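Sorting Bins and What Goes in Them

Household goods at the Basport reuse room, October

The reuse room at Basport takes in small household items from kitchens, laundry rooms and garden sheds. Anything that fits in a bin is sorted on the tables first and goes out to the shelves after that. Last year the room moved to the back of the old Dindstead building, where there is more table space and a door wide enough for carts.

Most of what comes in is plastic. Cups, tubs, trigger sprayers, squeeze bottles, scoops, sand toys. People clear out under the sink and bring everything together in one bag, so a load of cleaning bottles often has a toy or a drinking cup mixed in with it. Sharada Nair runs the afternoon sort and likes to keep each load in a single bin until it has been looked over. After that the bottles go one way and the cups another.

The bins get hard use. Several were repaired before the move, and the older ones show it on the walls and the bottom. They still do the job. 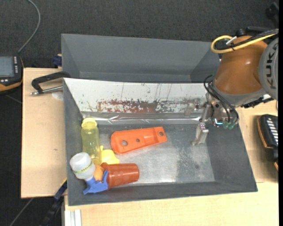 Photo: Murdo Niven

Mixed plastics in a gray bin, with a second gray bin behind it. The yellow bottle with the ridged cap is against the left wall, and the spray bottle with the blue trigger is just below it. The red-orange cup is lying on its side. The white panel at the far end of the bin is well scratched, with a long reddish-brown patch where the surface has worn away.

Spray bottles are the item we are asked for most. A trigger head that still pumps can go on a new bottle, so please leave the head on when you drop one off. Bottles should be empty and rinsed twice. If the original label has come off, write on a piece of tape what was in it — we can't put it out otherwise.

Cups go out in sets when we can match them and singly when we can't. Bright ones tend to go to the Stistetti playgroup, which uses them for paint water. Cracked cups are not kept.

Caps are a separate matter. Loose caps go in the jar by the door, sorted by width. Wondimu Tsegaye went through the jar this month and found matches for 15 bottles that had been waiting since summer. The count of items put back on the shelves this month stands at 117, not including caps.

Drop-off is from 2 p.m. until the room closes at dusk. Use the Carbone Street entrance and leave bags on the low table, not on the floor. Glass is taken at the other counter — ask for Nermina Nedeljković. Lids for glass jars can be left with the jars.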